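Humwood Obituary Transcripts
README

What is in this folder

Plain-text transcripts of death notices, funeral cards and longer family obituaries connected with the parish of Humwood and the villages on its northern side. The originals are newspaper cuttings, printed service sheets and, in a few cases, typed pages that a family handed in. The transcripts were made so that people tracing relatives could search them by name, trade or street.

The folder holds 200 notices, one to a file. Each file name is the surname in capitals, then the forename, then the year of death if the notice gives it. Where the year is missing the file name ends in NK, for not known. Married women are filed under the surname in the notice, and a maiden name, if printed, goes on the second line of the file.

File layout

The first 4 lines of every file are always the same: name as printed, maiden or other names, place of death, source. After that comes a blank line and then the text of the notice. Line breaks in the newspaper columns have been taken out. Paragraph breaks have been kept.

Spelling is left as it was printed, including place names that are plainly wrong. Trastel appears as Trastle and Trestel in the older cuttings, and we have not changed either. If you are searching for someone from there, try all three. Umow is spelt the same way throughout, but before the boundary moved it was used for the farms as well as the village, so a notice that says "of Umow" may mean a house two miles out.

Words we could not read are marked with a question mark in square brackets. A guess is given inside the brackets after the question mark. Please treat these as guesses -- several have already turned out to be wrong when a clearer copy came in.

Who did the work

Adoración Requena typed most of the newspaper notices and all of the Spanish ones, and made the English versions that sit beside them. Valtteri Ruotsalainen checked the transcripts against the cuttings and wrote the index. Initials at the foot of each file show who typed it and who checked it. A file with only one set of initials has not been checked.
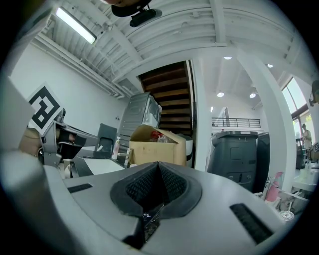 There are 16 unchecked files at present. They are listed in unchecked.txt, and most are long family obituaries where the photocopy is faint down one side. Use them to find a name by all means, but go back to the source before you put a date into a family tree.

The index

index.txt has one line per person named in a notice, including surviving children, in-laws and bearers. It gives the name, how they are related to the person who died, and the file name. Nicknames are in brackets after the forename. The same person can have several lines under different surnames, and no attempt has been made to join them up.

Trades are in a separate list, trades.txt. We used the word in the notice, so "motor engineer", "mechanic" and "worked at Tekin's garage" are three entries.

What has been left out

Home addresses of people who may still be living have been removed and replaced with the name of the village. Causes of death are kept when the newspaper printed them. They have been taken out of typed family pages where the family asked for that. Requests for donations and the names of funeral directors have been cut throughout, apart from the printed service sheets, which are given in full.

We have not included anyone who died in the last 15 years unless a close relative agreed to it in writing.

Known problems

The notices do not cover the parish evenly. Chapel families are well represented and farm workers are not, and women are often given a line or two where their husbands have half a column. Two brothers named Joseph, one of whom died as an infant, were mixed up in the first version of the index. That was put right in November, so if you have an older copy please replace it.

Accented letters may look wrong if you open the files in an old text editor. They are saved as UTF-8.

Using the transcripts

You may copy and quote them for family or local history. Please name the original newspaper or family as the source, and mention the Humwood transcripts as well. The cuttings themselves may still be in copyright, and permission to reprint a whole notice has to come from the publisher.

Corrections

Send the file name, the line as it stands and the line as it should be. A scan or photograph of the original helps a great deal. Corrections are added to changes.txt with the sender's initials, or without them if you prefer.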